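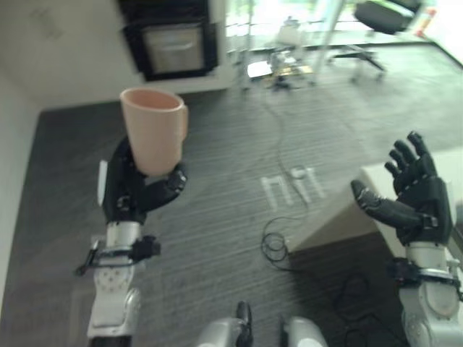 The Oltano glaze dispute is a disagreement over whether lead released from decorated ceramic tableware was responsible for raised blood lead levels in the river town of Oltano. It began with a small household survey and has never been fully settled. The survey dealt mainly with drinking vessels of the most ordinary sort, and this is one reason it drew so much attention. Most summaries of the case state that the tableware was to blame. The published evidence supports a weaker claim.

## Background

Lead compounds were used in ceramic glazes for centuries. They lower the melting point of the glaze and give a smooth, bright surface. When a lead glaze is properly mixed and fired, most of the metal is locked into a glassy layer. When it is fired too cool, or when certain copper colorants are added, acidic food and drink can pull lead out of the surface. Coffee, fruit juice, tomato sauce and vinegar are the usual concerns. Color alone says very little about the risk, although popular accounts of the Oltano case often claim that it does.

The Kendby pottery works supplied much of the inexpensive tableware sold in the district. It used a lead-bearing frit in its decorated lines and a leadless glaze in its plain ones. The company said that it had stopped buying the frit before the survey began. Purchase records for the final years of production are incomplete, and the statement has never been confirmed or disproved.

## The household survey

The survey was organized by Marlina Nair, a public health nurse, after several children at one clinic showed higher blood lead than expected. It covered 51 households. Families were asked about their plumbing, paint, hobbies and kitchenware, and 41 of them agreed to lend tableware for testing.

Of the households that lent pieces, 38 owned at least one item from the Kendby works. This figure is the one most often repeated, usually as proof of a link. It shows only that Kendby ware was common in Oltano, as would be expected of the cheapest pottery for sale there. No comparison group was drawn from a town where the ware was rare.

The leach tests were more informative. Pieces were filled with dilute acetic acid, left for a day at room temperature, and the liquid was then analyzed for lead. Eight pieces released enough to be judged unfit for food use. All were decorated, and most had visible wear on the inside. They came from a handful of kitchens, and the survey report does not say whether the children with the highest readings lived in those homes. Nair later said the detail had been left out to protect the families. That is a fair reason, but it leaves the central question open.

## Competing explanations

### Plumbing

Ridwan Menon, a water chemist, argued that the older houses near the river were a likelier source. Many had lead service lines, and the town had changed its water treatment not long before the first high readings. Lower alkalinity can dissolve the mineral scale that lines old pipes and expose the metal underneath. Menon's case rested on a small set of tap samples, most of them taken after the water had been running. Flushed samples tend to understate lead from service lines, so his numbers were weak support for his own argument — a point his critics were slow to notice.

### Paint and dust

Old window paint was found in more than half of the homes surveyed. Dust was not sampled. Zdenka Matić, who reviewed the survey some years later, called this its most serious gap, and noted that dust is a common route of exposure for children who are still crawling.

### Mixed sources

Matić concluded that tableware could have added to the exposure of a few families but was unlikely to explain the pattern across the town. Her review is cautious and seldom quoted.

## The Irkis kits

Public concern created a market for home tests. The best known locally was the Irkis swab, which turned pink or red on contact with lead. Its packaging said that it could find "unsafe dishes in seconds." A swab of this kind can show that lead is present at a surface. It cannot measure how much would pass into a drink, and some red pigments rub off on the tip and look like a positive result. A trial by Begoña Sotomayor found that the swabs missed several pieces that failed the acid test and flagged others that passed. The maker disputed her method but did not release data of its own.

## Outcome

The Kendby works ended its decorated lines in November of the year after the survey, citing poor sales. It admitted no fault. The town began replacing lead service lines under a separate program, and blood lead levels among local children fell over the following years. Supporters of each explanation have claimed the decline as proof. With both changes made so close together, and paint removal under way in rental housing, the decline cannot be assigned to any one of them.

A collection of the tested pieces was given to the Pillai museum, where Anisa Kusuma prepared a catalog. Several are labeled "toxic" without a leach value, and two carry no record of which household they came from.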